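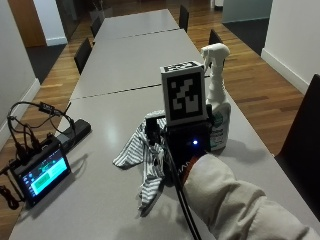
Ok quick one, I have 17 tabs open and laundry going. Finally did the sourdough thing again after the summer off. Starter was in the back of the fridge since July, gray liquid on top, smelled like nail polish. Poured it off, fed it twice, fine by morning. Those things do not die.

Flour was the Posorgate bread flour, the one in the paper sack. Used to get Murthy but the store on Renent Street stopped carrying it and I'm not driving out to Bovenance for flour. Okay I did once. Not again.

What I did, mostly so I remember:

700 grams flour, a bit too much for my bowl. Water by feel, bad habit. Salt late, because I forgot it. Folded it four times between calls, then left it on the counter way too long. Dough was all over the place by 4 pm. Sticky, sliding off the scraper, in my watch band.

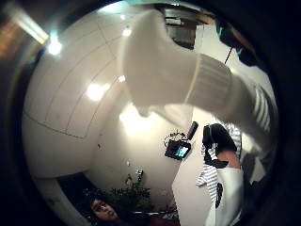
White glove, ribbed cuff.

Shaped it anyway. Into the fridge overnite, oven at 400 next morning, which is low I know, but mine runs hot and burns the bottoms. Lid off halfway.

Result: flat. Tasty tho. Good sour, crust a little pale, crumb kind of gummy in the middle becuase I cut it warm. I always cut it warm. Half gone before lunch, with butter and the last of the plum jam.

Next time less water, salt on time, smaller batch. Maybe some rye if there's any left in the jar. Dryer's buzzing, gotta go.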